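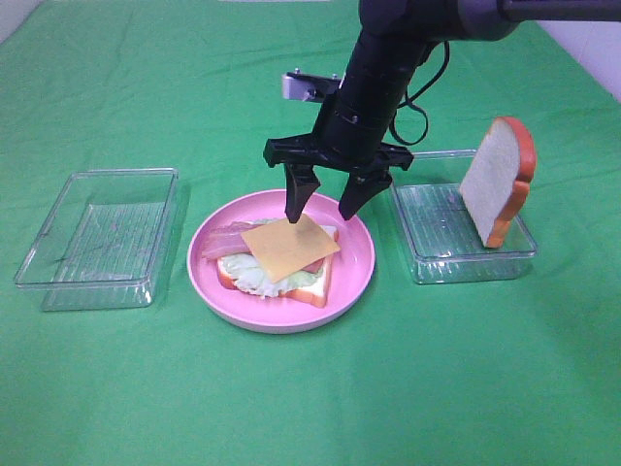

**Katia Morelli**, home automation editor, Wiveck

## Can a robot make me a sandwich yet?

It can stack one, if the pieces are set out within reach. Toy food is a good place to start: a slice of cheese has to be picked up, moved over the plate and let go in the right spot. Doing that in a stranger's kitchen is a much harder job.

## Why is something so simple still hard?

Flat, floppy things are awkward to grip. People shift their fingers without thinking about it. A gripper with two fingers has fewer ways to recover from a bad hold.
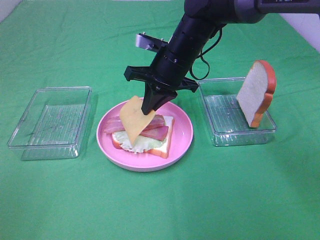 Letting go matters too. A slice that lands crooked changes where the next one has to go, and the machine has to notice.

## What about real chores, like dishes or laundry?

Dishes that are all one shape are within reach. Mixed laundry is slower going, and I would not buy anything for it this year.

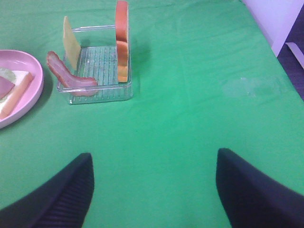

Clutter is the other problem. Pieces that overlap or stand on edge need a different approach than ones lying flat, and most homes have plenty of both.

## Are shops further along?

Yes. A shop can fix the height of the table and the place of every bin - your kitchen can't.
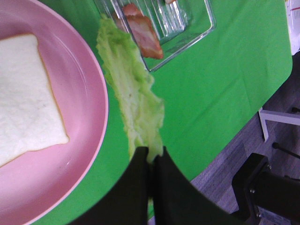 ## Should I wait to buy one?

If you want help with a single, repeated task, keep looking. For general housework, wait. Samer Issa and I update this page each October.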